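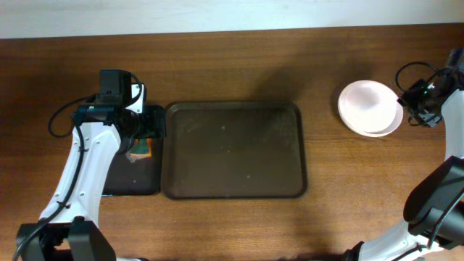
Photo: list member's own, table by the back wall

Print this message | E-mail this message
Reading time: 4 minutes

Subject: Re: Trays, sauce and what to wipe them with

Hello all,

Sorry for the slow answer, it's been one of those fortnights. I'm copying in the bit of the earlier message I'm replying to because the thread has split in two and I keep losing my place (whoever changed the subject line to "Crockery", please change it back!).

> We've got the brown serving trays from Irovar, the ones with the
> rounded corners, and they never look clean. I wash them, I dry
> them, I put them on the table and there are specks all over the
> flat part. Is it the water? Is it me? Also my plates. Anything
> tomatoey leaves a pink bloom on the pale ones and I end up doing
> them twice. Someone on here swore by the two-sided sponges but
> never said which side for what. We have 9 people for lunch most
> Sundays and I am sick of the sight of that sink.

First of all, it isn't you. I've got dark brown trays too and they show everything. A white tray can be filthy and nobody notices, but put a dark one under a kitchen light and you'd think someone had shaken a biscuit over it. I've come to the view that a few specks are just how they look, and I only go after them properly when there's company.

When I do, it's warm water, one small drop of washing-up liquid, and then a dry cloth straight away. If you leave them to drain in the rack you get spots, and if you live anywhere with hard water like ours you get a lot of spots. I used to stand mine on end by the window and wonder why they looked worse than before I'd started. A tea towel that's been through the wash a few times is best, the new ones leave fluff.

Now, plates. My rule at the end of a meal is that the tray comes to the table and the plates go on the tray, side by side until the worst has been scraped off, and only then in a pile. If you stack them dirty you've got sauce on the bottoms as well as the tops and you've doubled the job. Three will go on my bigger tray if you let them touch. 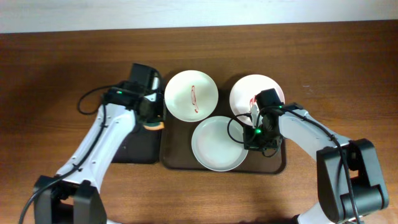 Three on the tray, sauce still to come off the back ones.

You'll see what I mean about tomato on white. A thin smear like that is nothing if you get to it while you're still talking over the last of the bread, but leave it till after the washing machine's been emptied and the dog's been out and it has set like varnish. I wipe first with a bit of kitchen paper, then cold water, then hot. Cold first! I used to go straight in with hot and I'm fairly sure that's what gave me the pink bloom you're describing. For a stain that's already there, a paste of bicarb and a few hours on the windowsill has worked on my pale ones, though I wouldn't do it to anything with a painted pattern.

The deeper dishes I do last – they hold more water and I use them to soak the forks.

And so to the sponge. It may well have been me who swore by them, in which case apologies for leaving out the useful part. Soft side for trays and plates, always. Rough side for pans and the oven shelf and nothing else. The rough side is why my oldest tray has gone dull in the middle, and there's no getting the shine back once you've done it. I bought a big bag of them from Skalen in March, and they've lasted better than the Kado ones, which went to crumbs in a week. (Other people like the Kado ones. We've had that argument and I don't want it again.)

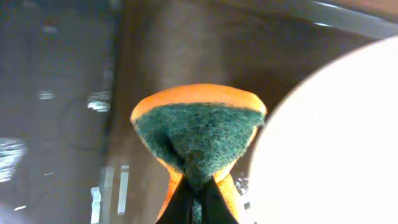

Orange for plates, green for pans. Give it a good squeeze.

Squeezing is the other thing. Fold it in on itself, press hard, and keep going well after you think it's done, then stand it up on its edge somewhere with a bit of air. Don't leave it flat in the bottom of the sink, that's how you get the smell. I swap mine when the rough side starts to go bald and the old one moves down to the bathroom, then the bike.

As for the Sundays, could you do it in two goes? We clear the mains on to one tray and carry it out, then wipe the table down before anything sweet turns up. It feels like more walking but there's never a great heap waiting. A second, smaller tray helps too, just for the sponge and whatever's been used for wiping, so you aren't putting a damp thing down on the wood. Our table is an old one from Potgieter and it marks if you so much as look at it with a wet cup in your hand. 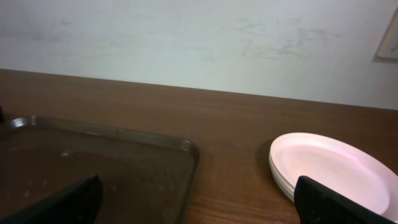
Back kitchen, 2024-06-16

Which brings me to my own question, and I'd be grateful for ideas. The wall behind our table is painted off-white and it has got smudgy, with greyish marks and streaks, worst up on the right near the picture. I've tried a damp cloth and made one of them bigger. Would sugar soap take the paint off? Or do I just move the picture along a bit and say no more about it? It's ordinary matt emulsion as far as I know, and there's no tin left to touch it up from.

I'm not after repainting the whole thing before the summer if I can help it. Replies to the list please, and if anyone near me wants a handful of sponges I've got far more than I need.

Cheers all

This site uses cookies to remember your archive settings. Accept | Manage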